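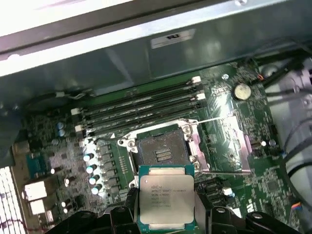 An Intel Xeon processor and the open socket on a green server board.

About us

Zirkeck is a small company in Millby. We take used servers and workstations from offices and schools, repair what can be repaired, and sell them again with a 12 month warranty. My name is Latifa Erraji and I started the company with one bench and a shelf of parts in the back of a printing shop. Today we have our own workshop on the Grurnthorpe road, and 400 machines pass through it in a normal year.

How we work

Every computer that comes to us is opened and cleaned first. We take out the memory and look at each module separately. Then comes the processor. Between the old cooler and the chip there is usually old paste, hard like dry clay, and we remove it with alcohol and a soft cloth until the marking can be read again. We write the marking on the work sheet, because what the seller's list says and what is inside the case are not always the same.

The socket gets more time than any other part. The contacts in it are very fine and one bent pin can make a whole memory channel disappear. We look at them under a magnifier with the light from the side. The processor goes in straight, by its edges, with the load plate fully open and the lever up. It must lie down with no pressure from the hand. Only after this we close the plate.

The coin battery on the board is tested too, and replaced if the voltage is low. Finished machines run under full load for 18 hours before they get our label.

What we sell

Mostly we sell servers for small offices, and workstations for people who do drawing or video. We also sell single parts: processors, memory, power supplies, rails. Our stock list is called Rennie, after the street of our first workshop, and it is updated every Friday. If you do not find your part on it, please write to us anyway. Many parts are waiting for their test and are not listed yet.

Visit us

You are welcome to bring your machine in person. Please call one day before, so that a bench is free. Parking is behind the building, and the door with the bell is the correct one.

Page last updated 11 March 2020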